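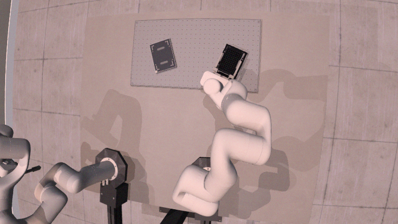

## 4. Practice cell: setting up the tray exercise

Section 4 covers the simulated two-arm cell used by the Prilis Robotics Club for the tray event. Do the steps in order the first time. After that, most teams start at step 5.

You need a club laptop with Hurska installed, the Daven scene pack, and your team folder. The scene pack is on the shared drive under "October build." Older packs load, but the scoring script will not read them.

### 4.1 Load the scene

1. Open Hurska and choose **File > Open scene**.
2. Pick `tray_cell` from the Daven folder. Loading can take a minute on the older laptops.
3. Check the port number in the lower status bar. It should read 2666. If it reads 2095, you are connected to last season's server. Close the program and start it again from the club menu.
4. Set the physics rate to 1000 steps per second. Lower rates run faster, but trays tend to slide in the fingers.
5. Enter your team's seed. The seed sets where the parts start on the perforated plate and how far each one is turned. Practice seed 57 is open to everybody.

**Note:** Do not move parts by hand with the mouse before a scored run. The log records it and the run will not count.

### 4.2 Check the arms

1. Press **Home** and wait until both arms stop.
2. Jog each joint of the working arm a small amount in both directions. Watch the joint panel for red text.
3. Park the other arm on its own side of the table. In this exercise it stays parked the whole time.
4. Open and close the working gripper once.
5. Turn on the overhead view. All of the plate should be visible, including the edges. 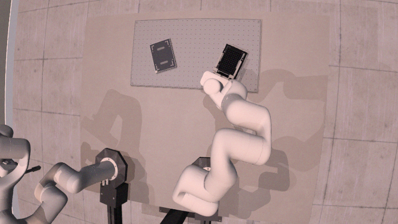
Trays rarely start square to the plate. Your program has to read the angle of each part and turn the wrist to match before the fingers come down. Teams that hard-code the wrist angle usually get through one seed and fail the next.

Shadows are left on for scored runs. If you find parts by brightness alone, a shadow near a dark tray can throw off your outline. Test with shadows on from the beginning.

### 4.3 First pick

1. Select the black-grid tray as the target in the task panel.
2. Move the gripper to the hover point above the near edge of the tray.
3. Turn the wrist until the fingers line up with that edge.
4. Lower at slow speed. Stop when the contact light comes on.
5. Close the gripper. Leave the force setting at its default for now.
6. Raise the tray a short distance and hold still for a count of five.
7. Read the tilt value in the task panel and write it in your team log.

**Caution:** Do not swing the arm sideways until the tray is clear of the plate. Dragging it can push the other part out of place, and the run has to be restarted.

A small tilt while the tray is held is acceptable. If the tilt keeps growing during the hold, go back and grip closer to the middle of the edge.

### 4.4 Second layout

The second layout uses a tray with a white grid. Load it with **Task > Layout B**, then repeat 4.3 with the same target. The white-grid tray stays on the plate and must not be touched. 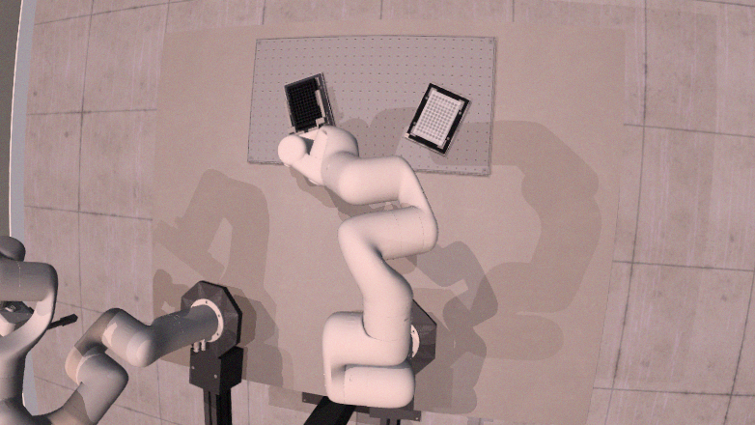 *Figure 4-3. Layout B. The gripper has the black tray; the white-grid tray rests on the plate to its right.*

Pay attention to these points in Layout B:

- Your part finder must tell the two trays apart. Save one overhead view of each layout and test on both.
- Plan the wrist path before you lift. A path that worked in the first layout may cross the second tray.
- If the trays touch at any time, the script marks the run as a collision.

### 4.5 Saving a run

1. Press **Stop**, then **Save log**. Closing the window without saving loses the run.
2. Name the file with your team name, the layout letter, and the seed.
3. Copy it to the Orozco folder on the shared drive by 6 p.m. on practice days.
4. Press **Home** again before you quit, so the next team opens to a clean cell.

If the save button is gray, the simulation is still running. Wait for the step counter to stop and try again. For connection errors, see Section 7.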